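Tags: Small labels, Vinyl, Working papers

4. What the bands told me about waiting

I said in the last section that I'd come back to the waiting, so let's do that now. When I began this study I thought I was writing about money. Who pays for the lacquers, who gets paid back first, how a label with a spare bedroom for a warehouse can afford 200 copies of anything. Then I sat down with the people who'd made the records and they mostly wanted to talk about the months in between (sometimes at great length, and I loved every minute of it).

A quick reminder of who's who. Dronness is the label I spent the most time with. Karow and Dunetti are both bands on it, one very loud and one very much quieter, and Heitmann is the pressing plant that handled both of their first records. I spoke to members of each band before and after their release, and I've left everyone's names out, as agreed.

Karow had the longer wait. Their order was for 200 copies and it took 36 weeks from the day the files went off to the day the boxes came back. The drummer told me the band had nearly stopped liking the songs by then. They'd written a whole new set, they were playing it live, and people were coming up to the merch table asking for a record of songs the band had dropped. So they relearned the old ones! I found this really striking, because everything I'd read beforehand treats a delay as a cost to the label. For Karow it changed what they played on stage for most of an autumn.

Dunetti's wait was shorter and, oddly, they were crosser about it. My feeling is that this comes down to what they'd been promised. Karow were told early on that it would be slow. Dunetti were given a month, September, and they built a run of shows on it, and the records missed the first two. One of them said to me, "I'd rather have been told never and then been surprised." I've thought about that line a lot while writing this up.

The test pressing matters more than I'd expected too. Both bands described the evening they first played it as the real release day, more or less. Karow listened in the singer's kitchen on a borrowed turntable with one working speaker, which is a terrible way to check a pressing, and they approved it on the spot. Dunetti played theirs through twice, argued about a click on side two, sent a note to Heitmann, and then withdrew the note the next morning. I asked the label about this and got a long sigh. Bands are asked to listen for faults at the very moment they're least able to hear any.

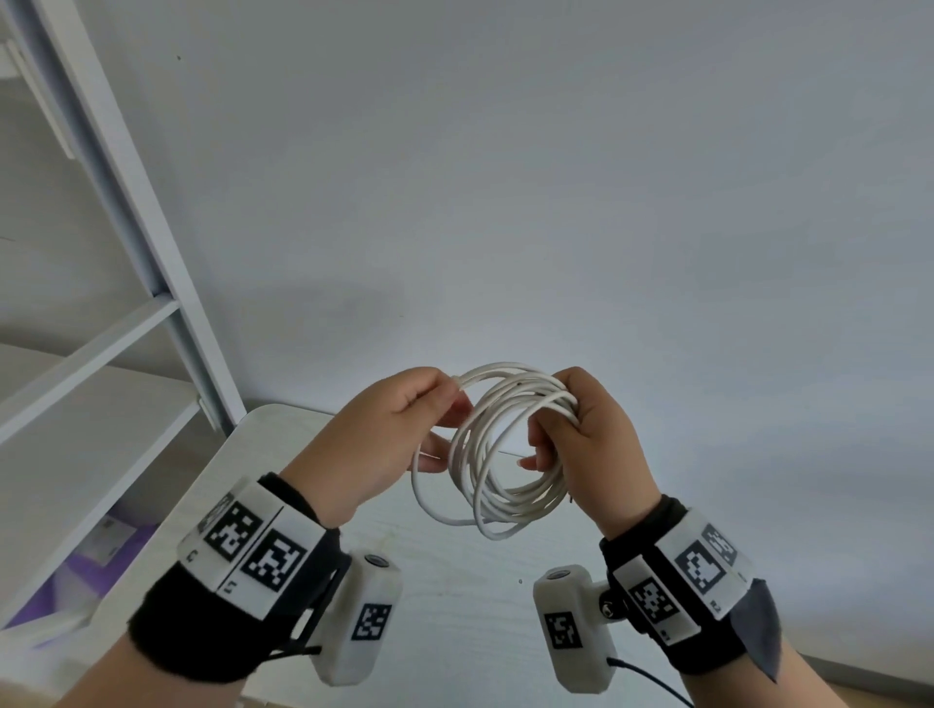

Figure 3

And then there's what happens to the waiting once it's over. I'd assumed it would just vanish, and for the label it pretty much did (there was a lot of packing to do). The bands held on to it. When I went back to Karow after the release they were still telling the story of the delay between songs, and the crowd knew it well enough to shout bits of it back. Over 30 people at one show, by the guitarist's reckoning, bought a copy after hearing it. I can't check that figure and I wouldn't lean on it, but I do believe the general drift.

None of this fits very well with the usual picture of vinyl as a luxury add-on for bands who've already made it online. Neither of these bands had. What they had was a label willing to take the order and a plant willing to do a short run, and a gap in the middle that each of them filled in their own way. I'd like to know whether the same thing happens with cassettes, where the turnaround is so much quicker. My hunch is that it doesn't, or only a bit. I'll pick that up in section 5, along with the question of second pressings, which Dunetti have strong opinions about.

Last updated: Monday, February 17, 2025

Comments

tapehead_south
Can confirm on the cassettes. We got ours back so fast we hadn't finished the artwork. No story to tell at all, and they sold fine anyway.

marrowfat
Loved the bit about the click on side two. I've been that person. Did anyone else hear it on the finished copies?

lowercase j
Would be good to have the label's side in more detail. One sigh isn't much to go on!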